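May 24, 2025

Open day at Vanow, second hall. Nelu Barbu ran the cable handling cell for 20 minutes, then took questions. Two arms, a gripper on each, table against a slatted wall.

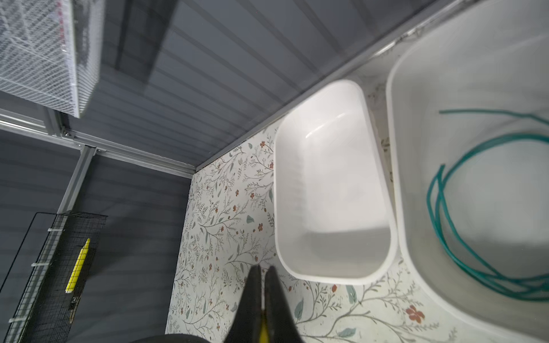

Two white tubs on the floral surface, green cord coiled in the larger one.

Barbu quoted 300 practice runs before the visit. I asked about slack – he said it is still the main source of error, more than grip force.

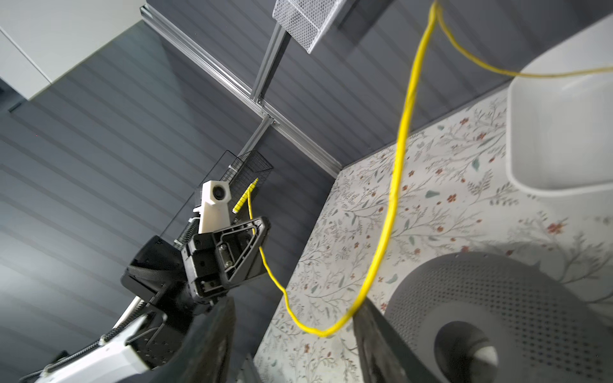
Yellow cable is stiffer than the cord and holds a bend longer, according to him. Bimov wants the same layout by July. Ask for the gripper drawings. Parking 14.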